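**Ticket: mug tree wobbles and pegs work loose**
Opened 24/02/2024 by Brittany Morin, Badholm kitchen
Status: open

Hi again! Me with the mug tree (the Vistuda one, bought through Usmani). Quick recap: the post rocks in its base whenever I hang something up, and one peg turns round in its hole if the mug is at all heavy.

It stands on the table, along with the corn basket and various other kitchen things. 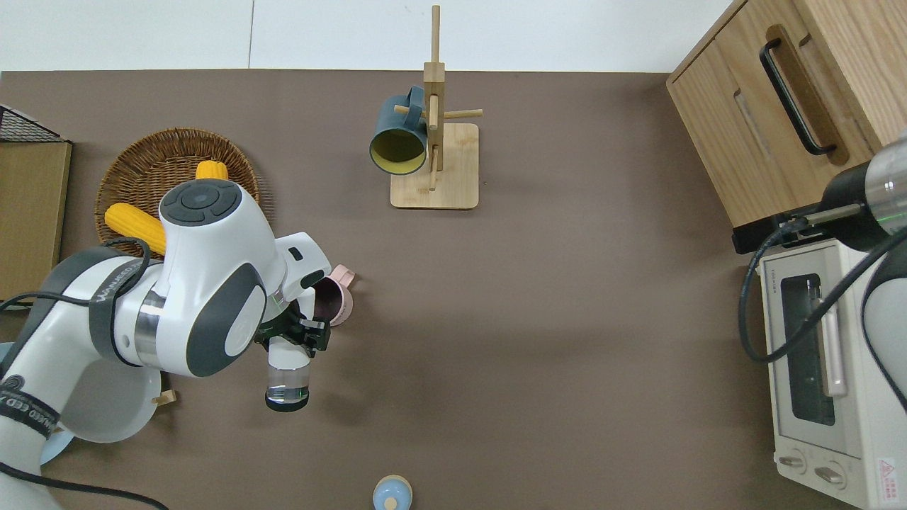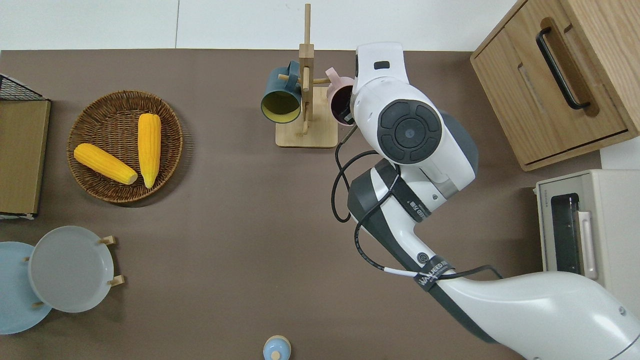
What I've tried so far:

- Tightened the screw under the base. Better for 2 days, then back to rocking.
- Folded a bit of card under one corner, no change at all.
- Took the loose peg out, wrapped the end in 3 turns of thread and pushed it back in. It holds an empty mug now, but I wouldn't trust it with my big Baso one (that weighs 400 g, I put it on the scales!).

I did wonder about wood glue, but I'd like to be able to take the pegs out for cleaning, so I've left that alone for now. Could you send a longer screw, or tell me which size to buy? The one I've got is 60 mm and it hardly seems to bite.

Thanks, Brittany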